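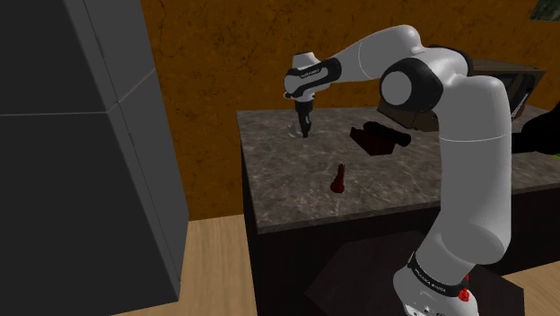 図1 石目模様の天板と白・黒のアーム

サイト内検索 キーワードを入力 検索

9月
記入：Tharindu Khondokar　確認：Wellington Guimarães

Trindton地区 消火用水設備 定期点検票（所見付き）
対象：Utard沢取水口、導水管、上部貯水槽、可搬ポンプ庫、Skenov林道の給水所

判定の記号
○　異常なし
△　使用可、次回点検までに処置
×　使用停止または直ちに処置
－　該当なし、または今回未実施

判定は点検時点の状態で記入する。点検中に手直しした項目は、手直し前の判定を残し、処置内容を所見に書く。前回の判定を写さないこと。「おおむね良好」「特になし」は所見として受け付けない。

点検は2名で行い、1名は必ず弁の操作位置につく。水槽内に入る作業は本票の対象外とする。

A　取水口（Utard沢）

A-1　取水堰の天端に欠け、洗掘がないこと　○
所見：左岸側の取付部に前年度の補修跡がある。補修材と既設コンクリートの境に開きは認められない。

A-2　スクリーンの目詰まりがないこと　△
所見：下半分に落葉と細枝が付着。除去後、流入は回復した。網の変形はない。落葉期に入るため、清掃の間隔を短縮することが望ましい。

A-3　スクリーン固定ボルトの緩み、欠落がないこと　△
所見：上流側の1本が手で回る状態であった。増し締め済み。座金は次回交換。

A-4　沈砂ますの堆積が流出管の下端に達していないこと　○
所見：堆積は下端より下。粒径は砂が主で、焼土や灰の混入は見られない。

A-5　取水口上流の見える範囲に倒木、崩土がないこと　△
所見：右岸に傾いたトウヒが1本ある。根元の土に亀裂があり、倒れた場合は堰に掛かる位置。伐採の可否は土地所有者への照会が必要。点検者の判断では切らない。

A-6　取水量調整板が所定の位置にあること　○
所見：目印線に一致。固定ねじに封印あり。

B　導水管

延長は723 m。取水口から上部貯水槽までを徒歩で確認した。埋設部は地表の変状のみを対象とする。

B-1　露出管の支持金具に外れ、浮きがないこと　△
所見：沢を横断する区間の中央の金具で、管との間に隙間がある。管のたわみは目視では確認できない。当て板を入れて隙間を詰める。

B-2　継手からの漏れ、にじみがないこと　○
所見：通水状態で確認。露出部の継手はすべて乾いていた。

B-3　埋設部の上に陥没、湧水、植生の異常がないこと　△
所見：林道横断の手前に、周囲より草の伸びた帯がある。地表に水は出ていない。雨の後であれば自然の湿りと区別できないので、乾いた日に再確認する。

B-4　空気弁が作動し、閉後に漏れないこと　○
所見：蓋の蝶番が固い。注油した。

B-5　排泥弁を全開・全閉できること　×
所見：全閉の手前で重くなり、閉め切れない。ハンドル延長工具を使わず操作した結果である。弁箱内の異物か弁体の損傷かは分解しなければ判別できない。現在は下流側にキャップを取り付けて止水している。キャップは仮設であり、泥抜きができない状態が続くことを関係者に周知する。

B-6　管路標識が隣の標識から見通せること　△
所見：上部貯水槽寄りの区間で標識が低木に隠れている。枝払いで足りる。

C　上部貯水槽

C-1　水位が常用水位の範囲にあること　○
所見：水位計と検尺棒の読みを照合した。差は許容範囲内。

C-2　水位計の表示部に破損、曇りがないこと　○
所見：表示窓の外側を清掃。

C-3　越流管の出口がふさがれていないこと　△
所見：防虫網に土が詰まっていた。清掃済み。出口直下の地面がえぐれ始めており、割石を置く必要がある。割石は林道の資材置場の残りを充てる。

C-4　側壁外面にひび割れ、析出物がないこと　△
所見：北面に縦方向のひび割れ。前回のチョーク印から先への進展はない。白色の析出が薄く見られる。印の日付が消えかけていたため書き直した。

C-5　点検口の蓋が施錠され、パッキンが有効であること　○
所見：錠は共通鍵で開閉できた。

C-6　昇降はしごの取付部に腐食、ぐらつきがないこと　○
所見：最下段の踏み桟に塗装のはがれ。下地の金属に減肉は認めない。

C-7　消防車用の吸管接続口に変形がなく、キャップが工具なしで外れること　×
所見：キャップが固着し、素手では外れなかった。プラスチックハンマーで軽く衝撃を与えて外した。ねじ山の清掃と潤滑剤の塗布を行い、その後は素手で着脱できる。再発する場合はキャップを交換する。使用されている潤滑剤の種類が前回の記録にない。以後は製品の容器に書かれた種別を所見に転記すること。

C-8　接続口の前に駐車、資材の仮置きがないこと　△
所見：薪が積まれていた。連絡先の札はない。移動を求める掲示をした。

C-9　水槽周囲の草刈り、枝払いが行われていること　○
所見：可燃物の集積なし。刈った草は搬出されている。

D　可搬ポンプ庫

D-1　扉が内外から開き、床に水たまりがないこと　○
所見：扉下端のゴムに切れ。雨の吹込み跡はない。

D-2　可搬ポンプ（Sawatzky）の外観に損傷、油漏れがないこと　○
所見：取っ手の被覆がはがれている。機能に影響しない。

D-3　燃料の量および購入月の表示　△
所見：携行缶の購入月が読み取れない。古い燃料として扱い、入替えとする。缶の表示は油性ペンに頼らず、札を針金で取り付ける。

D-4　始動し、回転が安定すること　○
所見：リコイルで始動。2回目の引きで始動した。暖機後に回転のむらはない。

D-5　吸水試験　○
所見：上部貯水槽の接続口から実施。揚水を確認。真空保持中に圧力計の針の戻りは認められない。

D-6　圧力計の零点　△
所見：停止時に針が零目盛よりわずかに上を指す。D-5の判定は針の動きで行っており、値そのものは使っていない。校正品と交換するまで、圧力値の記録は参考とする。

D-7　吸管、ストレーナ、ホースの数量が庫内一覧と一致すること　△
所見：ホースは12本で一覧と一致。ストレーナ用の控えロープが一覧にあるが庫内にない。給水所側に置かれている可能性があり、E-6で確認した。

D-8　ホースの外被に擦れ、かび、金具の抜けがないこと　×
所見：1本に金具付近の擦れがあり、内側の層が見える。赤布を結び、庫外に出した。補充が来るまで現有数は一覧を下回る。赤布付きのホースを戻さないこと。

D-9　折り畳み式水槽（1000 L）の展張と漏れ　○
所見：庫前の砕石敷きで展張し、下に保護シートを敷いた。底面の縫い目ににじみなし。収納は乾燥後とする。今回は乾燥に時間を要したため、収納は午後に持ち越した。

D-10　照明、予備電池　○
所見：手持ち灯は点灯。予備電池は未開封。

E　Skenov林道 給水所

E-1　進入路の幅と上空の障害　△
所見：入口のカーブで枝が車両側に垂れる。給水車の屋根に触れる高さと見られるが、測定はしていない。次回は測竿を持参する。

E-2　転回場所に車両が進入できること　○
所見：表面に軟弱な箇所なし。

E-3　横断管渠の呑口、吐口に詰まりがないこと　△
所見：吐口側に枝の堆積。流れは保たれている。呑口の翼壁と路肩の間に小さな段差があり、前回の記述「段差なし」と合わない。前回の見落としか新規の変状かは不明。杭を打って以後の基準とした。

E-4　給水栓を開閉でき、凍結防止の水抜きが働くこと　○
所見：閉止後に水が抜ける音を確認。水抜き穴の周囲に砂利あり。

E-5　給水栓の位置標識が両方向から読めること　△
所見：下り方向からは反射材が剥がれて読みにくい。夜間の確認は未実施。

E-6　付属品箱の内容　△
所見：控えロープあり（D-7参照）。ポンプ庫へ戻した。なぜ移されていたかの記録はない。付属品を移す場合は、両方の一覧に記入すること。

E-7　無線の通話　△
所見：給水所から上部貯水槽へは通話可。取水口へは雑音が多く、復唱が必要であった。中継位置は林道の鞍部が適する。

E-8　掲示の連絡先　－
所見：改訂版が未着のため今回は照合しない。

要処置項目（優先順）

1　B-5　排泥弁の分解点検。上部貯水槽を満水にした上で導水を止める。作業中の補水はできない。
2　D-8　ホースの補充。
3　C-7　接続口キャップの再確認。次の日曜日の放水訓練の前に着脱する。
4　A-5　傾木の照会。土地所有者の回答を書面で受け、本票に添付する。
5　D-6　圧力計の交換。
6　C-3、E-3　洗掘と堆積の処置。同じ日に行えば資材の運搬が一度で済む。

その他の△は担当者の判断で順次処置する。処置後は処置者名を該当項目の横に記入し、口頭の報告だけで済ませない。

確認者コメント（Guimarães）

B-3について。草の帯の位置が管の位置と一致するかどうかが書かれていない。標識間の見通し線から左右どちらにどれだけ離れているかを測り、追記のこと。一致していれば、乾いた日を待たずに区間の止水試験を行う。

B-5について。仮設キャップに耐圧の表示があるか確認されたい。表示がなければ×のまま、使用する管内圧に適合するものへ替える。

C-4について。析出物は拭き取って跡を見る。次回までに再び出れば、水が通っていると判断する。チョークは風雨で消えるので、印は塗料に変更する。

C-8について。掲示だけでは移動の期限が伝わらない。期限を書いた札に差し替え、期限後は当方で水槽の裏へ移す。消防車の停車位置を路面に表示する件は、別に協議中である。

D-4について。始動回数の記入は今後も続ける。気温の欄がないため、余白に書くこと。

E-1について。測定なしの△は認めるが、次回も未測定なら×とする。

E-7について。鞍部に中継員を置くと、点検時の人員は2名では足りない。中継員は点検者に含めず、別に手配する。

記入者回答（Khondokar）

B-3、追記した。草の帯は見通し線の山側に外れている。距離は巻尺で測り、管路図の余白に記載。標識そのものが管の真上にあるかは図面からは読めず、竣工時の写しを請求中。

B-5、キャップに表示なし。適合品の手配を始めた。到着まで現状のキャップを毎週見る。

C-4、C-8、了解。塗料と札は同じ袋に入れてポンプ庫の棚に置いた。

D-4、庫の扉の内側に温度計を付けたい。予備品の中に未使用のものがある。

様式の変更

・D-3に燃料札の有無の欄を追加する。
・E-1の測定値の欄を必須とする。
・C-7に潤滑剤の種別の欄を追加する。
・A-2の清掃実施日は別紙の清掃記録に移す。
・旧様式の残部は、裏面を下書き用に使ってよい。記入済みのものは裏面も使わない。

原本はポンプ庫内の書類入れに保管し、写しを確認者に渡す。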